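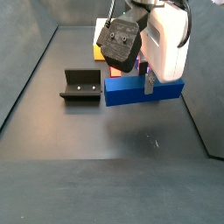 HELP WANTED

Posted 05/08/2022 by Fidelina Usuga

Print | E-mail

Hi! I'm looking for six people who like fiddling with blocks. Ours are plain things, a blue one, a yellow one, and I need folks to come to Enstead and try out stacking puzzles with them (you'd sit at a table, build, then tell me what bugged you). Sessions run through October and pay $10 a puzzle. No experience needed! Write to Nelu Iordache at the front desk.

Home | Jobs | Contact | Back to top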